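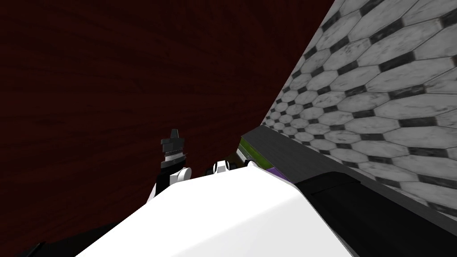
Figure 2. Simulated view of the white arm and gripper against the dark red wood-grain surface, with the marble-tiled wall at right.

4.2 Gripper comparison in simulation

We compared two grippers, the Travitz and the Jiton, on the same simulated arm. Both were driven by the Kulkarni controller with identical gains, and the camera pose was held fixed relative to the arm base within each episode. Surface textures were drawn from the Zeline set, which contains patterned materials such as the veined tile in Figure 2.

Each gripper was run for 358 episodes. Object poses were sampled once and reused, so that both grippers faced the same starting conditions. An episode was stopped when the object left the reachable volume or when the time limit was reached.

The Jiton closed faster but lost more objects during lateral motion. The Travitz was less sensitive to errors in approach angle – most of its failures came from contact between the housing and the work surface before the fingers closed. Raising the pre-grasp height by 4 mm removed many of these contacts without a change in controller gains.

Views in which the arm fills much of the image were kept in the evaluation. Pose estimates from such views were noisier for both grippers, and we report them separately in Section 4.4.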